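7. Wenn der Greifer eine Kappe verliert

Dieses Kapitel wollte ich eigentlich gar nicht schreiben, aber im Mai hat es uns bei der Donut-Station dann doch erwischt: Der linke Greifer verlor beim Zupacken seine grüne Fingerkappe, und die Steuerung (bei uns Plamix) meldete fröhlich "Griff ok". Die misst nämlich nur den Widerstand zwischen den Fingern, und eine verrutschte Kappe drückt halt auch zurück!

Bevor ihr irgendwas startet, bringt beide Arme in Wartestellung über die Auslagen, Finger nach unten, Deckel offen, Serviertablett leer davor.

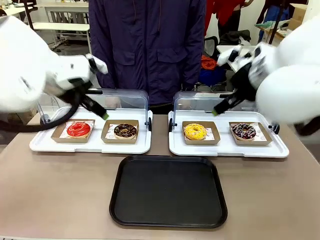
Ilham Ngau schrieb mir zur ersten Fassung: Bei uns in der Flurkora kam die Meldung auch, aber erst nach rund 500 Griffen. Schreib bitte dazu, dass man die Kappen vor jeder Schicht von Hand prüft, der Zähler in Plamix hilft da überhaupt nicht.

Stimmt, steht jetzt als Schritt 1 drin. Also:

1. Im Stillstand an jeder Kappe leicht ziehen. Bewegt sie sich, kommt sie runter und wird neu aufgezogen.
2. Greifkraft auf Stufe 4 stellen. Ich hatte 20 Prozent mehr drauf, weil mir die Schachteln zu wacklig vorkamen - keine gute Idee.
3. Drei Probegriffe an einer leeren Schachtel fahren und danach beide Finger anschauen.
4. Erst jetzt den Ablauf "Auslage" freigeben.

VORSICHT: Solange der Arm freigegeben ist, bleiben die Hände aus der Auslage. Auch dann, wenn er nur dasteht und scheinbar nichts tut! Nach einem Fehlgriff versucht er es nach 3 Sekunden von selbst noch einmal. Wer auf etwas zeigen oder etwas herausholen will, drückt vorher Halt und wartet, bis die Anzeige "gesperrt" meldet.
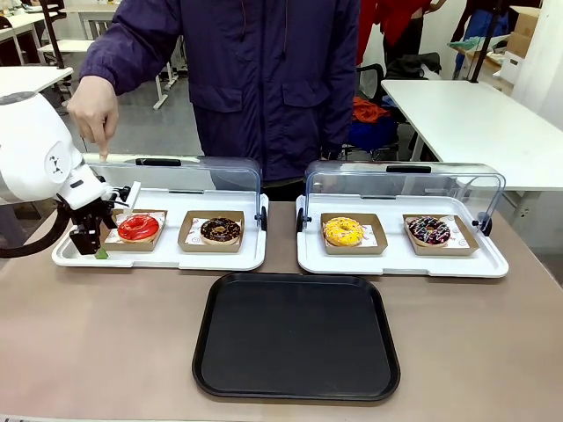 Nach dem Halt geht es bei mir so weiter:

5. Arm über das Menü "Freifahren" senkrecht anheben, nie seitlich. Seitlich nimmt er gern den Deckel mit.
6. Alles, was nicht in die Auslage gehört, mit der Zange entfernen. Die betroffene Ware kommt weg, auch wenn sie noch gut aussieht.
7. Fehler quittieren und bei Schritt 1 wieder anfangen.

Hinweis: Kommt die Meldung "Griff ok" bei leeren Fingern, ist der Nullpunkt verstellt - dann weiter mit Kapitel 8.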